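Sonntag, 26. Oktober 2025

Regeln fürs Abräumen, oder: was ich vom Abtropfgitter gelernt habe

Seit September schreibe ich abends an einem Papier, das bei uns in Senau einfach »die Hausordnung« heißt, obwohl mit dem Haus darin gar nichts geregelt wird. Es geht darum, wie wir mit den beiden Armen arbeiten, wenn sie Geschirr in ein Drahtgestell einräumen sollen, und ich hatte mir fest vorgenommen, mit zwei Seiten auszukommen. (Wer mich kennt, ahnt schon, wie das ausgegangen ist.) 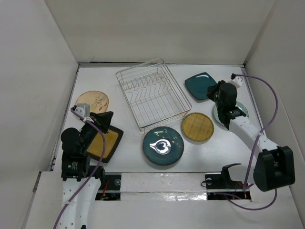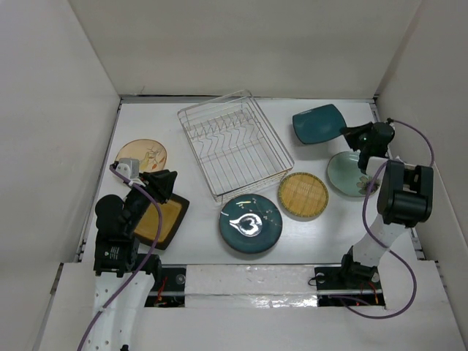
Zwei Momente aus der Geschirraufgabe, das Gitter jeweils noch leer.

Angefangen hat das Ganze mit einem Streit, und zwar einem sehr freundlichen, zwischen Pascual Ojeda und mir. Pascual wollte festschreiben, dass die Teller vor jedem Durchgang an markierten Stellen liegen, schön gerade, mit Abstand zum Gitter. Ich fand das furchtbar! In welcher Küche liegen die Teller denn so? Wir haben bei zwei Kannen Tee darüber geredet und uns am Ende auf etwas geeinigt, mit dem wir beide leben können: Die Lage darf wechseln, auch das Gitter darf schräg stehen, aber was auf den Tisch kommt, steht vorher auf einer Liste. Runde Teller, eckige Teller, der geflochtene Untersetzer, das Gitter. Wenn ein Teil dazukommt oder wegfällt, wird das notiert, bevor es losgeht, und zwar von dem, der es hingelegt hat.

Die zweite Regel betrifft glänzende Glasuren. Die dunklen, blaugrünen Teller spiegeln das Licht von oben so kräftig, dass mitten auf dem Teller ein weißer Fleck steht, und wer nur auf ein Bild schaut, könnte ihn für ein Muster halten. Ich wollte die glänzenden Teller zuerst ganz verbieten und lauter mattes Geschirr kaufen, habe mich dann aber doch umentschieden, denn zu Hause habe ich selbst fast nur glänzendes, und das meiner Mutter ist noch schlimmer. Also bleiben sie drin, und im Protokoll steht jetzt, welche Lampen an waren.

Dann die Kabel, mein Lieblingsthema. Beide Arme haben diese lila Leitungen, die in einem Bogen am Arm entlanglaufen, und der Bogen muss sein, sonst zieht es am Stecker, wenn sich das Handgelenk dreht. Zu weit darf er aber auch nicht werden. In der Hausordnung steht deshalb: vor dem ersten Durchgang jeden Arm einmal langsam durch seinen ganzen Bereich fahren und dabei nur auf die Leitung achten. Nicht auf den Greifer, nicht aufs Handy. Das kostet eine Tasse Kaffee Zeit und hat uns schon manchen verdorbenen Nachmittag erspart.

Beim Tempo sind wir streng geworden. Nach jeder Änderung am Programm laufen die ersten 10 Durchgänge mit 25 Prozent der üblichen Geschwindigkeit, auch wenn es »nur eine Kleinigkeit« war. Pascual sagt, gerade dann. Und während sich etwas bewegt, greift niemand hinein, um einen Teller zurechtzurücken, so sehr es einen auch in den Fingern juckt (mich juckt es immer). Erst anhalten, laut »steht« sagen, die Antwort abwarten, dann greifen.

Offen ist noch, was wir mit angeschlagenen Tellern machen. Ich bin fürs Aussortieren, Pascual würde sie in einer eigenen Kiste behalten und gelegentlich mitlaufen lassen. Schreibt mir gern, wie ihr das haltet, ich trage es am nächsten Wochenende in die neue Fassung ein, die inzwischen leider bei Seite fünf angekommen ist.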